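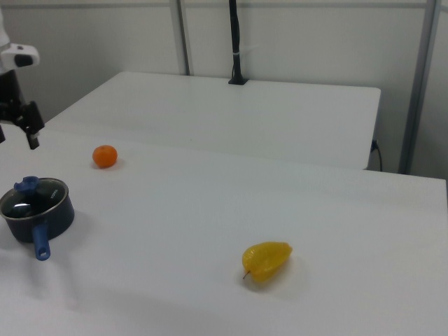
How often should a saucepan be descaled?
Once a month is enough for most homes in Zoltwood, and every two weeks if you boil water in the same pan every day.

We have had a lot of letters on this since the water supply was switched over to the Skakberg wells in August. The water is safe and tastes fine to most people, but it is harder than what we had before. If you have noticed a white ring in your pans, spots on your glasses or a kettle that takes longer to boil, that is the reason.

The ring is lime. It comes out of the water when the water is heated and sticks to whatever is closest. A thin layer does no harm. A thick one makes the pan slower to heat, and bits of it start to come off in soup and tea.

What to use

Plain white vinegar is the cheapest thing and works well on stainless steel and enamel. Pour in enough to cover the lime, add the same amount of water, and bring it to a low simmer with the window open. Turn off the heat and leave it for 15 minutes. Pour it out, wipe with a soft sponge and rinse twice. If the ring is still there, do it again before you reach for anything rough.

Citric acid has less of a smell. Use one tablespoon to a quart of water and follow the same steps. The hardware counter at Neves has it in small tubs, next to the canning jars. Lemon juice will also do the job on a light ring, but it takes a lot of lemons.

Don't use vinegar or citric acid on bare aluminum or on cast iron. Aluminum goes dull and gray, and cast iron loses its seasoning. For aluminum, use warm water and dish soap and put up with a little lime. Never mix vinegar with bleach or with any cleaner that contains bleach. The fumes are dangerous.

Nonstick pans should be treated gently. Half vinegar and half water, no boiling, 15 minutes at room temperature, then a soft cloth. Steel wool will ruin the coating.

Kettles

Fill the kettle halfway with equal parts water and vinegar and bring it to a boil. Let it stand until it is cool, empty it, then boil a full kettle of clean water and throw that away too. Check the booklet for an electric kettle first. Several makers ask for citric acid only, and a few say not to boil it with anything in it but water.

Keeping it from coming back

Empty the pan or kettle after each use and dry it. Water left standing overnight does most of the damage. A filter jug helps somewhat, though the cartridges have to be changed on time or they stop doing anything.

Mandla Sibiya on Mill Street wrote in to ask whether salt in the water makes it worse. It doesn't add lime. It can leave small pits in the bottom of a steel pan if it is put into cold water and left to sit, so wait until the water is boiling before you salt it.

Another reader asked about the rainbow colors on the bottom of a new steel pan. Those come from heat and are harmless. A spoonful of vinegar on a cloth takes them off.

What about a softener?

A full house softener is a bigger decision. Aníbal Prata had one put in by Istisico last spring, before the switch, and let us see the paperwork. The unit and fitting came to $651, and he buys a 40-pound bag of salt every couple of months. He is happy with it, mainly for the sake of the water heater. If you rent, ask your landlord before you have anything connected to the pipes. If you are on a low-sodium diet, talk to your doctor about drinking softened water, or have the kitchen cold tap left off the system.

For pots and pans alone, a softener is hard to justify. A gallon of vinegar will see an ordinary kitchen through nearly 12 cleanings.

Test strips

The library has free strips for checking how hard your own tap water is. Ask at the front desk, one packet per household. Dip the strip, wait as long as the packet says and compare the color with the chart on the back. Run the cold tap for a minute before you take the sample. Results differ a little from street to street, and the houses on the hill are still partly on the old supply.

Questions for the next issue can be left in the box at the library or handed in at the Neves counter by Wednesday noon. We already have two on burnt milk and one on loose pan handles, and will get to those next time.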